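Zisberg Stero handheld gripper: product page and jaw release notice
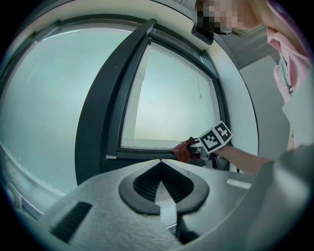 The Stero in use at a window, jaws against the bottom rail of the sash.

Updated March 14, 2026

The Stero is our handheld gripper for teaching a robot arm by hand. You hold it much as you would a hand tool, do the job yourself, and the marker panel on top lets your tracking software follow where the jaws have been. Plenty of you use it for household jobs such as windows, drawers and cupboard doors, and we do love hearing what you get up to with it!

Before you order one, or if you already have one, please read the next part, which concerns a fault we have found in some of the earlier units.

Jaw release fault, serial numbers up to 999

In November a customer wrote to tell us that her jaws had stayed shut on a window handle after she let go of the trigger. She was leaning out over a worktop at the time and had to wriggle the tool sideways to get it free, which gave her wrist a nasty pull. We have now had 17 reports of the same thing, and we are very sorry to everyone who has been caught out by it.

Taras Polishchuk in our workshop has had the returned units apart on his bench, and the trouble comes down to the return spring behind the trigger. It was made slightly too short, and after a good deal of use in a cold room it can slip off its peg. The trigger then feels floppy and the jaws hold whatever they were last closed on.

If your serial number is 999 or lower, please don't use the gripper at a window, on steps or anywhere you have to stretch until the spring has been changed. Bench work at a comfortable height is fine, so long as you check the trigger first. Squeeze it fully and let go, 8 times over. If it is slow coming back even once, put the tool away and get in touch with us.

Should the jaws stick while you are working, keep your feet where they are and hold the tool still. Turn the small release screw on the underside with your free hand until the jaws go slack, and please don't tug, as this bends the jaw plates (and costs you a new pair).

The new spring is free of charge and so is the postage. Most people manage the swap at the kitchen table with the key we send, but if you would sooner not, pop the gripper in the post to our Clernska workshop and we'll fit it for you. Anything bought from Nechyporuk, our reseller, is covered in just the same way.

Units numbered 1000 and above have the longer spring already fitted.

In the box: gripper, marker panel, glove, release key, spare jaw pads
Guarantee: 90 days on pads, two years on everything else
Spring requests: Svitlana Bondarchuk, customer care. Please give your serial number and postal address.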